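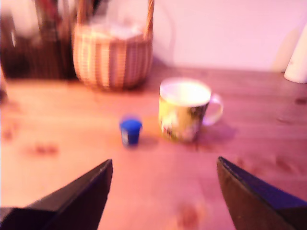

*Two fingers, one small blue cup and a mug to steer clear of: the table-top job at Potgieter.*

**March 20, 2018** – A bit of robot news from Pristport, and not the cheerful sort. The table-top arm at the Potgieter workshop has been taken off unattended work after it carried on moving for six seconds after the stop button was pressed. I went over to have a look, and I'm glad to say everyone still has all their fingers.

The job itself couldn't be gentler. The arm is meant to go for a small cup on an ordinary pine table and leave everything else alone, and if you saw it on a good day you'd wonder what anyone could worry about. But it's quite a strong little thing up close, and six seconds is a very long time when you've got your hand out!

The fault showed up during run 763. The arm was coming in too low, the button was pressed, the light on the control box went red as it should – and the fingers kept going towards the table until the mains plug was pulled. The tips scraped the wood and that was that.

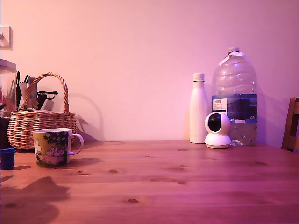
Heikki Oksanen told me the button was fine and the trouble was in the Wesodik control software, which had been updated in February. As he explained it, the stop message was joining the back of the queue behind all the ordinary move commands, so the arm politely finished what it had been told to do before it took any notice. He would like to see the button cut the motor power directly, with no software in between, and he said he'd been asking for that before any of this happened.

I must say I was surprised it wasn't wired that way already. My table saw is, and I bought that second-hand.

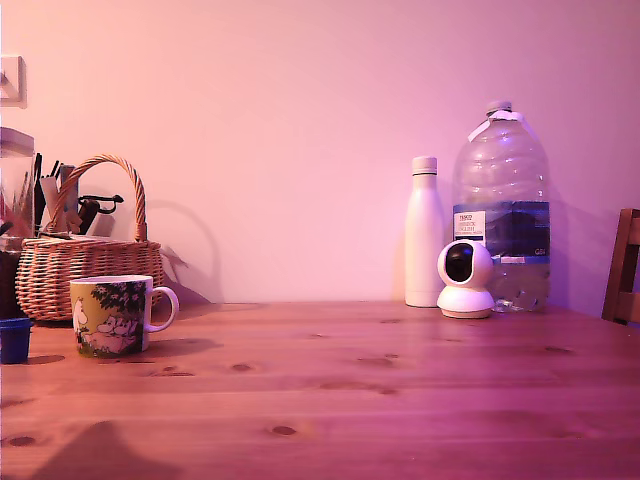

Fevetti, the firm that fitted the arm, has agreed to put in a proper power cut-off and is paying for the parts. Until it's done, the old February software goes back on, the speed is turned right down and one person has to stay within reach of the plug the whole time (a dull shift, but I did mine with a flask of tea and quite enjoyed it). 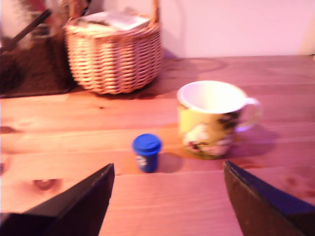
The team also wants the stop tested every morning with the arm moving. Up to now it was only ever tried with the arm standing still, and the fault doesn't show then as there's nothing waiting in the queue. If you've got the same Wesodik update on a machine of your own, do try it at low speed with your hands well back, and let Fevetti know if the arm runs on.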